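Talk notes - the gripper that wouldn't let go

(slide 1, say hi, get the clicker working first!)

So this is the Fetance litter pickup job, two arms, one trash can, stuff on the floor. Sounds easy. I thought so too. Ask the room who has ever fought with a candy wrapper.

Quick setup: Kobori does the arm control, Nallik decides what to grab. Our fault was code 2114, "release not confirmed." The hand opens, the finger sensor still reads a load, and the arm stops dead over the floor.

(slide 2, let them look for a bit)
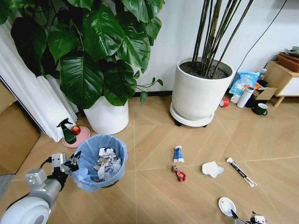
A remark came in from Flinov after the dry run, that 2114 was never a sensor problem and we should quit swapping fingertips, the release check was simply running before the fingers had finished opening. Ouch - but right. We'd swapped 2 sets by then.

Now the part I really want to get to. Our stop was coming back on its own! After about 20 seconds the fault timed out and the arm picked up where it left off, and one evening I had my hand down by the can when it did. No injury, big scare. (pause here, don't rush it)

What we changed: no automatic restart, ever. A person presses the button. Speed is capped at 70 percent on the way to the can, and the release check waits for the fingers to report fully open.

(slide 3)

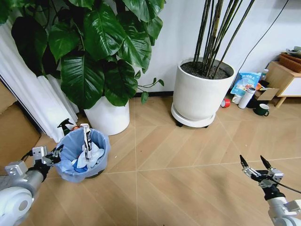
Slide 3: left hand at the can, right hand open over the floor.

Mention that the cap costs us time and I'm fine with it. If someone asks about soft tubes, say we're still working on those. Then questions - repeat each one into the mic.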